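Temba Settlement Support
Progress report to the Astum Fund, second instalment
27 Akano Street office
Prepared by Eirini Deligiannis, 2/27/18

Arrivals and casework
We opened 167 new files in this period, most of them families who came through the humanitarian program. A further nine were people on bridging visas who had been turned away elsewhere for lack of paperwork. Interpreters were found for all first appointments except in Tigrinya, where we are still relying on the phone service. The wait for a second appointment is now 30 days – longer than we told you it would be in the application.

Legal help
Benedikt Baumgartner has taken over the family reunion clinic from Mechthild Plattner. He has kept the evening hours. Several sponsorship applications were returned over missing birth records, and we have changed our intake form to ask about these at the start.

Housing
The Prellero units were handed over late and two still need hot water systems. The landlord has agreed in writing to finish the work before the next rent is due. Household goods are held in the back room, and kitchen items go out as people move in.

Spending
Wages are on budget. Travel is over, mainly fuel for the regional visits. We ask to move the unspent training money across to cover it and would like your answer before the May payment.

Chiharu Aoki will send the receipts separately. Questions about the housing line should go to Hubert Hofstetter.

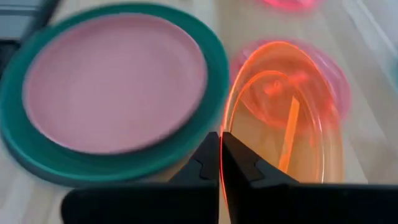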